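Purificadores de água, jarras filtrantes e água alcalina: perguntas frequentes

Última revisão em fevereiro. As respostas são as mesmas que damos por telefone, com menos paciência para folhetos.

Preciso mesmo de filtrar a água da torneira?

Na maior parte das casas ligadas à rede pública, não. A água já chega tratada e controlada. Se o sabor a cloro incomoda, experimente encher uma garrafa, deixá-la destapada no frigorífico durante a noite e provar de manhã. Muita gente que nos escreve a pedir conselho sobre um aparelho de centenas de euros nunca tentou isto.

Há exceções: poços, furos, prédios com canalização muito antiga, reservatórios no telhado que ninguém abre há anos. Nesses casos o primeiro passo é uma análise. Comprar o filtro antes de saber o que está na água é escolher óculos pelo preço da armação.

O vendedor fez um teste em minha casa e a água ficou castanha. É grave?

É o truque mais velho do ramo. Metem-se dois elétrodos no copo, passa corrente, e o metal dos próprios elétrodos vai-se desfazendo e tinge a água. Depois fazem o mesmo com água desmineralizada, que quase não conduz, e ela fica limpinha. O teste mostra que a sua água tem sais dissolvidos, como qualquer água mineral de garrafa. Peça ao vendedor que repita a demonstração com a água engarrafada mais cara que tiver em casa e veja a cara dele.

E o medidor que dá um número em ppm?

Mede a condutividade e converte-a em sólidos dissolvidos totais. Não distingue cálcio de chumbo, não deteta bactérias nem pesticidas. Um leitor mandou-nos, muito aflito, a fotografia de um visor com 149. Não há nada de alarmante nesse número, e também não há nele nada que prove que a água é boa. Serve para verificar se uma membrana de osmose ainda está a trabalhar, comparando a entrada com a saída. Para pouco mais.

A água alcalina faz bem à saúde?

Não conhecemos razão convincente para pagar por ela. O estômago é fortemente ácido e trata do assunto em pouco tempo; o pH do sangue é regulado pelos pulmões e pelos rins, que não consultam a ficha técnica do ionizador. O folheto do Schwerdtfeger que nos chegou às mãos fala em "equilíbrio celular" quatro vezes e não explica nenhuma. Se tem uma doença renal ou toma medicação regular, fale com o médico antes de mudar o que bebe todos os dias.

As jarras filtrantes valem a pena?

Depende do que espera delas. O carvão ativado reduz o cloro e melhora o sabor, e isso nota-se logo no chá. A resina que costuma acompanhá-lo amacia um pouco a água, durante um tempo. Não são aparelhos de desinfeção e não tornam potável água de origem duvidosa. Um cartucho esquecido meses a fio pode acabar pior do que filtro nenhum.

De quanto em quanto tempo se troca o cartucho?

Siga o que diz o fabricante em litros, se ele o disser, e desconfie um pouco do indicador luminoso. Em muitas jarras a luzinha é um simples temporizador: acende ao fim de umas semanas, quer tenha filtrado um litro por dia ou dez. Na Rolon que temos na copa é assim. Se for de férias, deite fora a primeira jarra quando voltar.
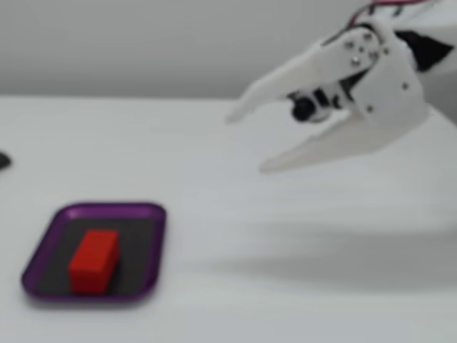 Dalia Ots discorda: na casa dela a luz do temporizador foi a única coisa que pôs a família a trocar o cartucho, e um lembrete imperfeito sempre é melhor do que uma conta de litros que ninguém faz. Aceitamos o argumento. Continuamos a achar que, a quem vive sozinho, o temporizador manda comprar cartuchos cedo demais.

A osmose inversa compensa?

É uma tecnologia séria, vendida muitas vezes a quem não precisa dela. Remove de facto uma grande parte do que está dissolvido, incluindo nitratos, e por isso pode fazer sentido com um furo contaminado. Em contrapartida, rejeita água para o esgoto, ocupa o armário debaixo do lava-loiça e pede manutenção a sério. Antes de assinar, pergunte quantos litros vão fora por cada litro produzido. Se a resposta for "quase nada", peça-a por escrito.

Quanto custa, no fim de contas?

Faça as contas a cinco anos, com tudo incluído. Fahad Sandhu enviou-nos duas propostas para a mesma cozinha. A do Brallport custava 654 euros, instalação incluída, e os consumíveis vinham discriminados numa tabela. A do Cliltmont era "só 22 euros por mês", sem preço total em lado nenhum. São sessenta prestações, e somadas dão 1320 euros, fora os filtros. Ele acabou por não comprar nem um nem outro.

Assinei o contrato em casa. Posso voltar atrás?

Em regra, nas vendas ao domicílio há um prazo de livre resolução, e o contrato tem de o indicar. Não deixe passar os dias à espera que o vendedor atenda. Comunique a decisão por escrito, guarde o comprovativo de envio e fotografe o aparelho no estado em que está. Se lhe disserem que perdeu o direito por já ter aberto a torneira, não tome isso como certo e peça ajuda a um serviço de apoio ao consumidor. Veja também se assinou um crédito à parte, muitas vezes numa folha diferente e com letra mais pequena.

A água filtrada protege as máquinas do calcário?

Uma jarra ajuda um pouco no caso da cafeteira ou do ferro. Para a máquina de lavar e o esquentador seria preciso um descalcificador na entrada da casa, com sal para repor e espaço para o instalar. Os ímanes que se prendem ao cano por fora são outra conversa. Já pedimos a três vendedores resultados comparativos, com e sem íman, na mesma casa. Recebemos testemunhos de clientes satisfeitos e um catálogo.

Onde posso mandar analisar a água?

Procure um laboratório acreditado e sem interesse na venda de equipamento. Diga-lhes de onde vem a água e o que o preocupa, para não pagar parâmetros inúteis. O frasco para a análise microbiológica tem de ser o deles, esterilizado, e a amostra deve chegar depressa e refrigerada. Se for água da rede, comece por pedir à entidade gestora os resultados da sua zona, que costumam estar publicados.

Recomendam alguma marca?

Não. Também não recebemos comissões, embora saibamos que é precisamente isso que diria quem as recebesse. Mande-nos a proposta que lhe fizeram, com os dados pessoais tapados, e dizemos-lhe o que falta lá.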